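Isance blackout liner, review after five weeks (clip-on type, not the stick-on one)

Posted 17/06/2024
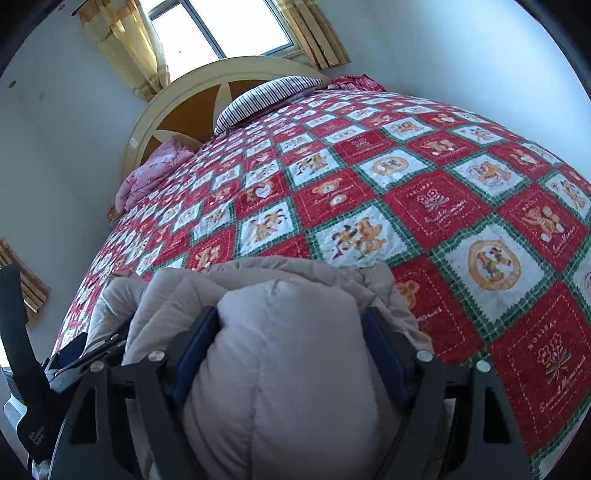
Yamila wrote under my curtain post in May that liners are a waste of money, just buy proper lined curtains and be done with it, the light comes round the sides anyway. Fair. She's half right, will get to the sides.

Short version for people on their phones: good cloth, bad clips, instructions terrible. I'd buy it again, with different clips. Four out of five if you already own decent rings, three if you don't.

Background. I work nights three weeks out of four. Get in at seven, want to be asleep by eight, and from April on that means full sun. Have tried eye masks (end up on the floor). Tried foil on the glass one summer, never again, the tape took paint off the frame and it took me a weekend to put right. Tried a cheap roller blind, which was fine until the spring went. So liners. You keep the curtains you like and hang a second layer behind.

What you get: two panels, a bag of clips, a strip of hook tape, a folded sheet of paper. Color is called Oat. It's beige. The coated side goes toward the window and the sheet does not say this anywhere. I hung mine backwards for two days. Product code on the packet is 645 if you're trying to match a second pair, the other code is the shorter drop and they look identical in the store. Ask me how I know. Went back on the bus with the wrong one.

The cloth

Really good. Heavy enough to hang straight, not so heavy it drags the curtain down. Held it up to a desk lamp and got nothing through the weave, just a few pinpricks along the top where the stitching goes in. The pinpricks bothered me for a morning and then I stopped noticing them.

Smell — yes, a bit. Like a new shower curtain. Left both panels over the banister for a couple days with the landing window open and it was gone. Would not hang them straight from the packet if you sleep in the room.

Washed one panel on cool, no spin. Came out fine. Do NOT tumble dry, my neighbor Patricio did his and the coating went tacky and stuck to itself. He had to peel it. He says his is still usable but it sounds like a bag of chips every time he opens the curtains.

The clips

Bad. Thin plastic, the teeth don't bite. First night three of them let go and one corner folded down, woke up at ten with a stripe of sun right across my face. Second night, same corner. Swapped the lot for the metal ones from Fitudwood, the little silver ones in the drawer section, and haven't had one slip since. Adds to the cost and shouldn't have to. If Isance put a better clip in the bag this would be an easy five stars and I'd stop typing.

The hook tape is for people whose curtains have a heading tape already. Worked on my sister's, she did hers in ten minutes. Mine are on rings so no use to me, it's in the drawer with the spare fuses.

The sides

OK so Yamila's point. Light does come round the sides. Any liner will do this if your pole sits out from the wall, and most do. Three things I tried:

Velcro dots down the wall edge. Works best. Ugly if you look close. Use the ones with the weaker glue or you'll be filling holes when you move out.

Small magnets sewn in the hem. Only any good with something metal to stick to. I don't have anything metal. Waste of a evening.

Making the liner wider than the curtain, so it wraps back to the wall. Needs a wider panel than the standard. You can get them cut, Shih will do it and hem it, they quoted me 116 for a pair made up in the same sort of cloth. More than I wanted to spend. Went with the dots.

Top edge still leaks onto the ceiling. I can live with it. If you can't, you want a pelmet, and that's a different review.

Against the Clusinex

Had a loan of Yolandi's Clusinex panels for a week, to compare. Darker, no question. No pinpricks at all. But stiff as a board, they don't fold back, so in the daytime you've got this lump either side of the window and the curtain can't sit over it properly. Also louder on the rings. For a room you only sleep in, maybe get those. I like to sit in mine on days off with the curtains open so it was no contest.

Noise: neither one does anything for noise. Packet says "helps soften sound". Garbage trucks disagree.

Heat: a bit better I think. The room isn't baking at two in the afternoon like last year. Could just be a cooler June so far, so don't hold me to that one.

Sleep: getting six hours most days, was getting four and a half. Some of that is quitting coffee after 3am. Most of it is the liner.

Who should skip it: renters with those thin tension rods, it'll pull the rod down. Anyone with vertical blinds. Anyone who wants total dark, you will be disapointed whatever you buy at this price.

Will update in the fall if the coating starts to crack on the folds, a couple people say theirs did after a year. Off to bed, shift at nine.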